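Corn snakes are sold as the easy snake, and for the most part they are. My complaint is with the way they are sold. Walk into most pet shops with a reptile corner and you can leave twenty minutes later with a hatchling, a plastic tub and a leaflet. The leaflet tells you what to feed it. It says very little about the next two decades.

I have kept corn snakes for 6 years, first in a rented flat in Flestwood and now in a house where they have a room of their own. In that time I have taken in two adults from people who could no longer keep them. Both owners were decent people. Both had bought on impulse, and both told me they had never been asked a single question at the till.

The first was a female of 62 centimetres, very small for her age. She had been fed one pinkie mouse a fortnight for two years, because that was what the leaflet said and it didn't say when to move up. She now eats adult mice and has put on length steadily. The fix was simple — bigger food, and a heat mat that was connected to a thermostat. 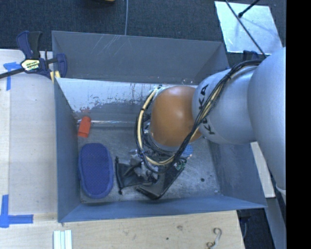 Shops will say that the buyer has to do the reading. I accept that up to a point. A grown adult buying an animal ought to look up how large it gets. But the shop knows more than the customer does, and it is the one taking the money. If a garage sold you a car without mentioning that it needed oil, you would not put all the blame on yourself.

Ozan Polat, who bred corn snakes in Jaditz before he retired, would not sell a hatchling until the buyer had sent him a thermometer reading from both ends of the enclosure. He lost sales over it. He also told me that he hardly ever had a snake come back, and I believe him. A reading takes a day to get and costs next to nothing.

I would like shops to do the same. Sell the enclosure first, let the customer set it up at home, and hand over the snake a week later when the temperatures have settled. Some buyers will go off the idea during that week, and those are the sales a good shop should be glad to lose.

The other thing I would change is the size of the starter tub. It is fine for a few months. After that the snake needs something much larger, and the cost of that ought to be on the price label next to the cost of the animal. My second rescue arrived in the same tub he had been sold in, and he could not stretch out in it. He has a proper vivarium now, with a cork tube he rarely leaves before dark.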